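Why Kitchen Tools Live in a Caddy

Kitchens have a lot of long, awkward tools. There are spoons, whisks, spatulas and things for lifting and turning. They are all different shapes, and if you put them in a drawer together they get tangled. A whisk is the worst for this because its wires hook onto whatever is next to it. Then the drawer jams.

A utensil caddy solves the problem by standing the tools up. The handles go down inside and the heads stick out at the top, where you can see them. You don't have to read a label or dig around to find the whisk. You look for the part that does the work.

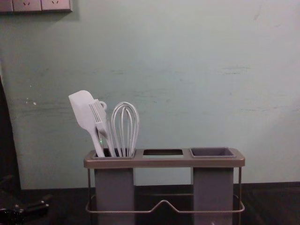
Bautista Montecinos wrote in to ask why we don't put the tools in the other way up, with the handles on top, the way some people load a dishwasher. It would be easier to grab them, he said. It would, but the wide heads might not fit down inside, and you would be looking at a bunch of handles that are much the same. The part that touches your food would also be sitting at the bottom, where crumbs collect.

What the heads are for

Every head has a shape that suits its job.

A spatula has a broad, flat end. If it is made of silicone it can bend a little, so it follows the curve of a bowl and scrapes off the last of the batter.

A whisk is a cage of wires. When you move it quickly through egg whites or cream, each wire drags a bit of air in with it. The air gets trapped as bubbles and the mixture becomes thick and fluffy.

A spoon has a bowl, so it can scoop and stir. Wood doesn't carry heat well. You can stir hot soup with a wooden spoon and the handle stays comfortable to hold, while a metal one can get too hot.

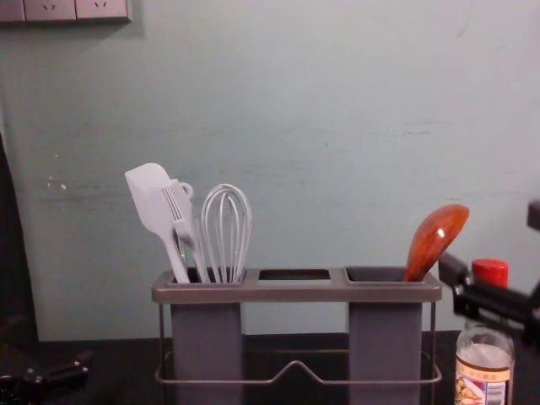
A wooden spoon has the right side of the caddy to itself.

Sorting your own caddy

At the Plandthorpe kids' cooking club we do this on a Thursday after the washing up. You can do it at home in a few minutes. Ask a grown-up first, and leave knives for them to put away.

Start by taking everything out. Make sure each tool is dry, including the handle. Water runs down into the container and sits there, and that's how you get a bad smell and sometimes mould.

Next, decide on your groups. You could put the wooden tools on one side and the silicone or plastic ones on the other. You could also sort by job, with stirring tools together and lifting tools together.

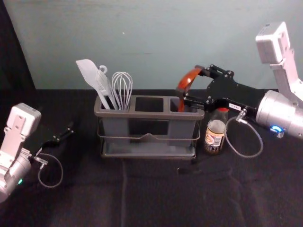
Whichever way you choose, tell the rest of your family so they put things back in the same spot. Leave some room as well. If you have to pull hard to get one tool out, the others may come with it, and a few of them would be better off in a drawer.

Wash the caddy itself now and then in warm, soapy water, and let it dry completely before the tools go back in.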